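3.2 Collecting demonstrations by hand

Each task was shown to the arm in two ways. In the first, the operator held the wrist and guided the arm through the motion while its joints were set to move freely. In the second, the operator stayed at a desk and drove the arm through the Trukotau remote interface. Both methods recorded joint positions and gripper commands in the same format, so the learning code did not need to know which one had been used.
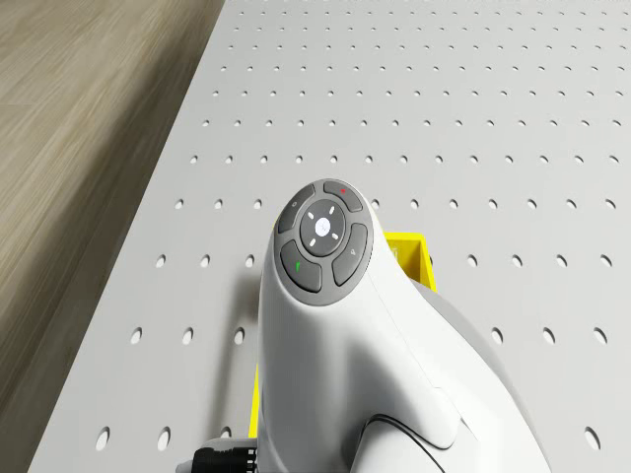 Figure 4. Simulated workcell with the arm's wrist buttons, the perforated table and the yellow bin.

We recorded 80 demonstrations, 40 with each method. Two operators, Lockyer and Sheehan, split the work evenly. An attempt was thrown out and repeated if the operator stopped partway or the arm reached a joint limit. Pauses at the start and end of each recording were trimmed by hand.

Hand guiding gave shorter paths, but the operators tended to push the wrist harder near the end of a motion — most clearly when lowering into a bin — and this showed up as small jumps in the joint data. We smoothed these before training. The remote recordings were slower and needed no smoothing. Section 3.3 describes how the two sets were combined.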